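Groltwood launches Kamby, a set of clear holders for people who build burgers

Harusholm, Friday, February 21, 2025

Hello from the Groltwood workshop! I'm Colleen Bergeron, I run the place with Ionuț Vlad, and I've been let loose on the press release again. The short version is that Kamby goes on sale today. It's a set of clear plastic holders and two long rails that sit either side of an ordinary baking tray, and it keeps the bits of a burger standing up and easy to grab while you put the thing together.

The longer version starts in November, in the kitchen at Ene, the little burger place down by the harbour. I eat there far too often (their pickled onions are a weakness of mine) and one wet lunchtime I was leaning on the counter watching Lefteris Theodorakopoulos make my order. He had buns stacked on one plate, cheese slices going soft on top of each other on another, lettuce in a bowl, and he was picking everything apart with his fingertips. Two slices of cheese came up together. He said a word I won't put in a press release, peeled them apart, and one tore down the middle. I went back to the workshop smelling of fried onions and said to Ionuț, could we stand a cheese slice on its edge? He said of course we could, why would we want to?

So we had a go. The first ones were too tight and squashed the buns. The second lot were so loose that a patty would tip forward on to its face the minute you touched the counter. We went through a fair bit of plastic that month, and I ate a fair few of the failures, bun and all. Roswitha Buschmann, who used to cut acrylic for shop displays before she came to us, sorted out the shape in the end by giving the holders a wider foot and rounding off the inside corners so crumbs come out with a cloth.

I asked her for a proper quote and she gave me this: "A bun is soft and a patty is heavy, and people kept asking me for one slot that fits both. I stopped trying. There are different widths in the box now and you put them where you like."

That's pretty much how it works. The tray goes in the middle, the rails run down the two long sides of it, and the holders stand outside the rails wherever your hands want them. Cheese goes upright. Patties go upright. Bun halves can go in together or on their own. Lettuce is lettuce and does as it pleases, so most of our testers just lay a leaf down next to a holder and leave it be. I gave up arguing with lettuce before Christmas.

We lent early sets to Ene and to the school kitchen on the hill, where Ilse Weidemann does the Thursday burgers. She had them for the whole winter term and got through 600 burgers with them. I was a bit nervous ringing her up afterwards, I'll admit.

"I like that I can see what's left," Ilse told me. "With the old boxes I was always lifting a lid and finding one sad slice at the bottom. The children like it too, they stand at the hatch and point at the bit they don't want. It's usually the lettuce."

Lefteris was briefer. "My cheese doesn't tear now," he said. "Make me one for tomatoes." We're working on it – tomatoes are slippery so-and-sos and I'm not promising a date.

While we were at it we spent a lot of time on the order people build in, which I'd honestly never thought about. I'm a patty-then-cheese person and always have been. Ionuț puts his lettuce over the patty and the cheese over the lettuce, and he won't be talked out of it, even though the cheese never gets a chance to melt. Roswitha puts lettuce on both sides. You can set the holders out for any of these, and the card in the box has blank spaces to draw your own layout on, so nobody in your kitchen has to remember mine.
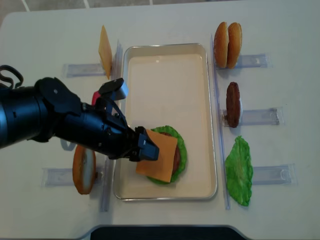 Cheese next, over the green lettuce and the patty, with more burger makings set out either side of the tray.

A few practical bits for those of you who've got this far. The holders go in the dishwasher on the top shelf, and so do the rails if yours is wide enough (mine isn't, I do them in the sink). They're see-through and will pick up small scratches if you go at them with a scouring pad, so please use a soft sponge. Everything packs flat-ish into one box, apart from the wide bun holder, which sits on top under the lid. Trays aren't included. Use the one you've got, as long as it has a raised rim for the rails to sit against.

We've made 1,000 sets for this first run, and 400 of those are already spoken for by cafés and canteens that put their names down over the winter – thank you, you were very patient with my emails! The rest are in the Groltwood shop from this morning and on the website from midday. Single holders are sold separately for anyone who loses one behind the fridge.

If you're a shop or a catering supplier and you'd like to stock Kamby, Ionuț looks after trade orders. If you write about food or kitchens and want a set to try, that's me, and I'd love to hear what you build in it. We'll also be at Ene all next weekend with the holders out on the counter, and Lefteris has agreed to let people make their own as long as they wash their hands and keep off his pickled onions.

Press contact: Colleen Bergeron, Groltwood, Harusholm
Trade orders: Ionuț Vlad, Groltwood, Harusholm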